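About Gruminstead Pathology

Who we are

Gruminstead Pathology is an independent tissue laboratory. We examine biopsies and surgical specimens for hospitals, day clinics and single-handed doctors, and we write the report on which the treating doctor decides the next step. Most of our work comes from the digestive tract, the skin and the lung. We do not do blood tests or cervical screening, and we send such requests back the same day with the address of a laboratory that does.

The laboratory was opened by Dr Imke Tiedemann, who trained in general pathology in northern Germany and came to Gruminstead for one year. She is still our medical director. In the beginning there were two rooms over a dental practice, one microtome bought second-hand, and a telephone that was shared with the dentist. Today we have our own building on Kelura Road, with the cutting room and the staining room on the ground floor and the doctors' offices upstairs.

What we do

Last year we reported 3120 cases. This is a small number if you compare it with a university hospital, and we would like to keep it near to this level. Every new diagnosis of cancer is read by two of our pathologists before the report goes out. If the two do not agree, the case goes to the morning meeting, where all of us sit at the large microscope and look together.

Our special interest is in neuroendocrine tumours and other uncommon growths of the stomach and bowel. These are often found by chance, in a small biopsy which was taken for a different question, and the material can be very little. For this reason we keep unstained sections from each small biopsy, so that further stains can be made without cutting again into the block. Outside hospitals may send us such cases for a second opinion. Please include the first report, the block if possible, and a short note of what the endoscopist saw.

A routine biopsy is normally reported in four working days. Larger specimens need more time in fixative and we ask for patience with them — a breast or a bowel that is cut too early gives poor sections, and then everybody waits longer. Urgent cases should be telephoned to us before they are sent.

Our people

We are 13 in the house. Five of us are pathologists, and the others are biomedical scientists, laboratory assistants and the two colleagues in the office who type, answer the telephone and find lost request forms. Dr Yordanov leads the work on lung tissue and also looks after the teaching. Dr Tiedemann reports the digestive tract and still cuts up specimens herself on most mornings.

We take trainees for blocks of some 4 months. A trainee has an own desk and an own microscope, and writes draft reports from the second week. We will take new applications until 11th February for the places which begin in April.

Quality

Our laboratory takes part in external quality schemes for the general stains and for the antibody stains. The results are sent to any referring doctor who asks. Mistakes happen in our work as in all work, and when a report must be changed we telephone the doctor first and send the corrected text afterwards, with the change marked and the reason written out in full.

For requests and results we use the Plolik system. Clinics which are not connected to Plolik can send paper forms, and we have no plan to stop this. 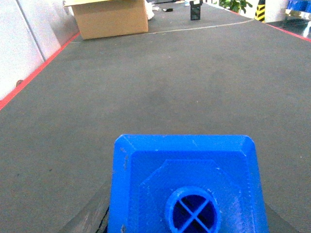
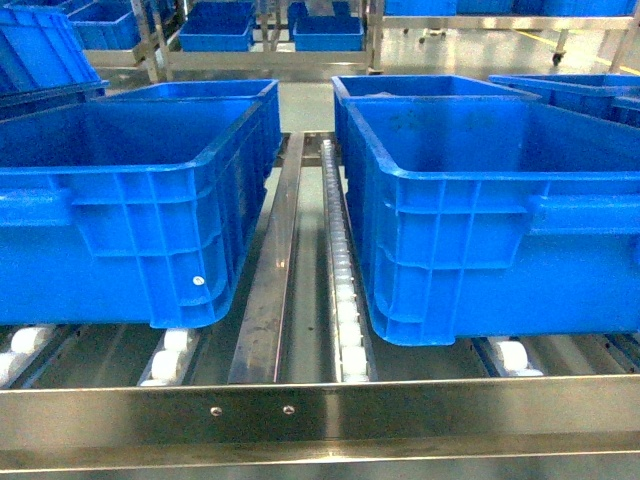

Sending specimens to us

Containers, fixative and forms are free of charge for all doctors who have an agreement with us. Please write the name of the patient and the site of the biopsy on the pot itself and not on the lid, because lids get exchanged. One pot for each site. Fresh tissue is accepted only after a telephone call.

Patients are welcome to ask for a copy of their report, but we ask them to do this through their own doctor, who knows the whole history and can explain the words. Our office can tell you which doctor has received the report and on which day it was sent. Slides and blocks can be lent to another hospital on written request.

The office is open in the mornings and until late afternoon. Visitors please use the side door on Kelura Road and ring twice.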